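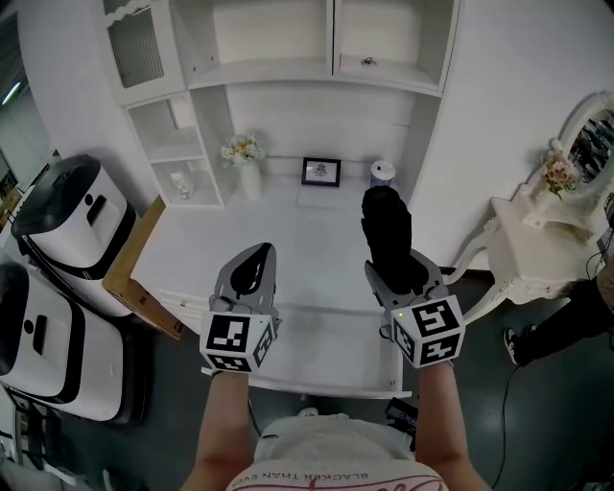 Section 4. Running the Drawer Demonstration for Visitors

Read this before an open day at Skolstead. It replaces the Pilis handout, which promised visitors more than the system does.

4.1 Before the doors open

1. Pull the desk drawer out and take everything out of it. Visitors will ask what happens with a full drawer. Tell them we haven't tested that enough to say.

2. Check that the marker cube on top of each gripper is clean. A thumbprint on a marker can spoil a whole recording.

3. Keep loose cables out of the walkway.

CAUTION: Do not let children work the grippers. The fingers close harder than they look.

4.2 The demonstration

4. Hold both grippers over the drawer, cubes up, and start recording.

5. Pick up one object with one gripper. Keep the other closed and still until you need it.

6. Lower the object into the drawer, let go, and lift straight up.

7. Push the drawer shut with the back of the closed gripper. If it sticks, use your hand and say so.

NOTE: At this point a person is doing all the work. Say that out loud. At the December open day, several guests went home believing the grippers were moving themselves, and the Moon brochure did not help.

4.3 Questions you will get

"How many recordings does it need?" The brochure says 500. Golnar Arabzadeh's log for the Skakby desk stands at 2,000, and she has asked for 4,000 before anyone claims the task is learned. Quote her figure.

"Will it work in my house?" We have no results from anyone's house. Please don't guess.

8. If a guest wants to try, allow 2 attempts and delete both recordings afterward. Guest attempts got into the training set once, and Young-sook Wi had to pick them out by hand.

9. Stop recording before you put the grippers down.

NOTE: Do not play the edited highlight video during the visit. It leaves out the drops.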